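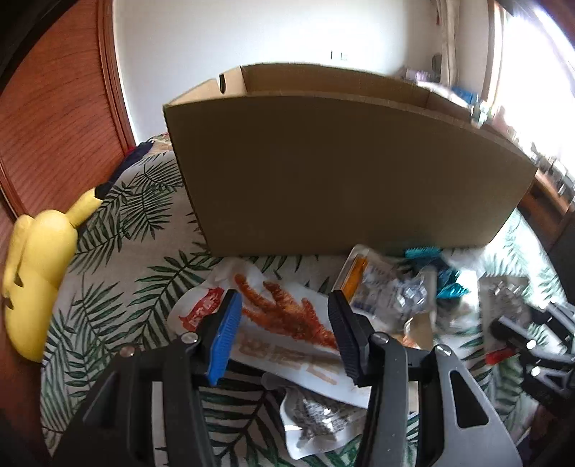
Snack packets, the box and the Timico gripper, fingers open.

Timico two-finger gripper: a packer's review

I pack snack boxes at Grisuris, and we've had the Timico since May. I love it! Crinkly pouches are the worst thing to pick up all day long, and my thumbs used to ache by dinner. Now the gripper does the small orders and I check the labels (and get to sit down for it).

Shiyu Cheng was dead against it at first, then asked for the late shift so she could run it. Brenda Toledo still packs the big mixed orders by hand and is quicker at those, no question.

Grumbles: slippery wrappers sometimes need a second go, and changing the finger pads takes us some 20 minutes. We had 2 short training sessions and I'd have liked more. Our hours haven't been cut, which was my big worry.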